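Sillura releases version 7 of its Flastia planning software for two-arm cells

SERTHORPE – Sillura has released version 7 of Flastia, its motion planning and control software for two-arm robot cells. The update adds a planner for soft goods that touch or overlap, such as caps, gloves and folded cloth.

Earlier versions planned each arm separately and checked for collisions afterward. Version 7 plans both arms in one pass and replans every 50 milliseconds. Grasp points are scored by edge visibility, layer order and clearance to the other gripper.

The release also includes Asante, a tool for replaying logged runs. Asante keeps the last 150 runs by default and shows planner state next to joint data. It reads logs from version 6 – older logs must be converted first.

Flastia 7 ships in July to current license holders. The installer includes 19 sample tasks.

Sorting caps with two arms
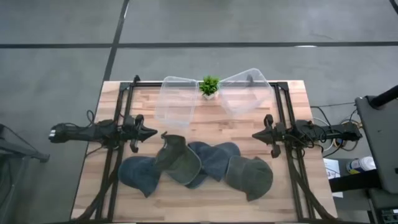 Availability and support

License holders can download the release from their Sillura account page.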